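Desk Swap Month is back!

Every January the Priltside newsletter turns the whole issue over to desks and dressers, and every year we swear we'll start clearing ours sooner. So consider this your early nudge — the sign-up sheet is already open, and 347 of you have put your names down. Last time we collected 2,357 small things nobody needed on a tabletop, and the Alton branch was still sorting hair clips in spring.

The rules haven't changed much. Pick one surface, empty it completely, wipe it down, and put back only what you reach for in a normal week. Everything else goes in the swap box or in a drawer. You get five days, which is plenty (I did mine in one evening with the radio on and loved every minute of it).

New this year is the label challenge, and I'm so excited about this one! Label every spot on your organizer, in any language you like, and keep to it until the end of the month. Tiny labels are fine. A spot for lipstick gets lipstick, and the stray batteries have to find another home. I've become a huge fan of the small wooden organizers with drawers at the bottom and an open section for the tall stuff — bottles stand up where you can grab them, and the fiddly bits disappear behind a knob.

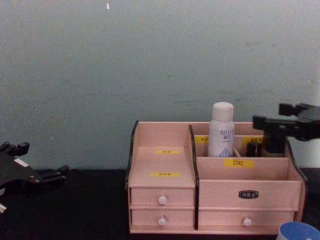 Þórarinsdóttir wrote in to say that labels only last in her house if they go on after a week of use, once everybody has shown where they really drop things. She also votes for leaving one drawer with no label at all, and I think I'm with her on that.

Swap boxes will be at the Arnier reading room and at Alton from the first Monday of the month. We have 100 blank label sheets to give away, so grab one when you drop off your box. Pink pens welcome!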